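Gave up my mobile contract in the spring and went back to a landline at home. A few people asked how it's going, so I'll put it all in one thread.

First, the money. I was paying for a handset and data I mostly used on the sofa. Over the two years the contract ran, line rental included, the whole lot came to 3,365. I only added it up because I was doing my tax return and had the statements open.

I still have a mobile. It's a cheap pay-as-you-go one and it lives in the glovebox. I put credit on it when I go away.

The landline is through Votard. They're a small provider, no frills, and they answered when I rang them. Set-up took 16 days from ordering to a working line, most of which was waiting for an engineer slot in Kutdale.

One thing to know before you order: the line isn't the old copper kind. Calls go over the broadband, so the phone plugs into the back of the router and not the socket on the wall. If your router is in the hall and you want the phone in the bedroom, you need either a long cable or an adaptor.

It also means the phone goes off when the power does. If you rely on a landline for a care alarm or you've no mobile signal, tell the provider when you order. They should be able to offer a battery backup. Ask how many hours it lasts.

Which phone to get. You don't need a new one. Most corded phones with buttons will work on a digital line. Old dial phones often won't, as many routers don't understand the pulses. I tried a dial one first. It rang fine and I could answer it, but I couldn't call out.

I looked at a new Fabbri cordless and decided against it. Cordless means charging, and charging was one of the things I wanted less of.

Where to put it took me longer than choosing it. Hall was too cold to stand in. Kitchen was too noisy. Beside the bed works well if you live alone or your other half sleeps through anything. 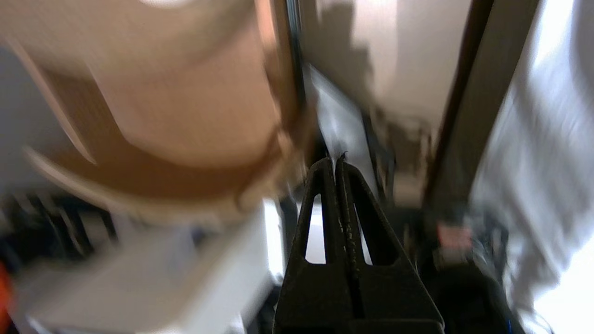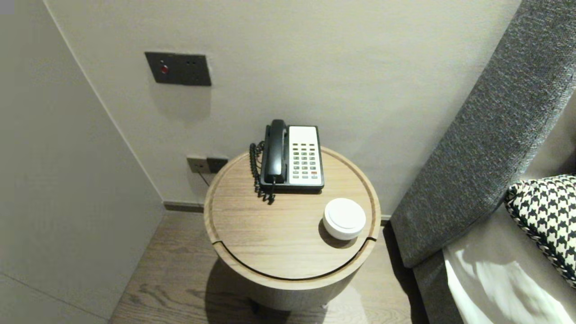

Will my old number come with me if I move to a digital landline?
Usually it will, as long as you order the new service before you cancel the old one. If you cancel first the number can be released and you may not get it back.

I learned that second part from a neighbour's bad luck. She'd had hers since the seventies and lost it over a phone call she thought was just asking for a price.

Next, texts. Banks and the surgery want to text you. My bank will ring the landline and read out the code if you change the setting. My surgery won't, so they have the glovebox number and I check it on a Tuesday.

Parking is the real nuisance. Two of the car parks in Uvby have taken the coin machines out and want you to use an app. I park by the station now and walk in. It adds ten minutes.

Junk calls: I expected loads and had a bad first month. Registering with the preference service helped. So did letting it ring. Anyone who knows me leaves a message or tries again.

Number memory comes back quicker than you'd think. I knew two numbers by heart in the spring and I know nine now. The rest are in an address book, in pencil. Use pencil. People move.

Calls are longer. I sit down for them. My sister and I used to send each other little messages all day and speak at Christmas. Now we talk on Sunday evening for an hour or so and I know a lot more about her knees.

Things I miss: maps, mainly. Also taking a picture of a label in a shop so I can look it up later. I carry a notebook and forget to use it.

Things I don't miss: the group chat for the street. It had up to 400 messages a week at one point, and most of them were about bins.

Cost now, since that's what most people asked. My whole bill for the year, broadband and line together, is 417. The pay-as-you-go credit is on top but I've barely touched it.

If you're thinking about it, keep the mobile going for a month alongside the landline and see what you still reach for. In my case it was parking and the surgery.

Will answer questions when I'm at the computer, which is mornings mostly.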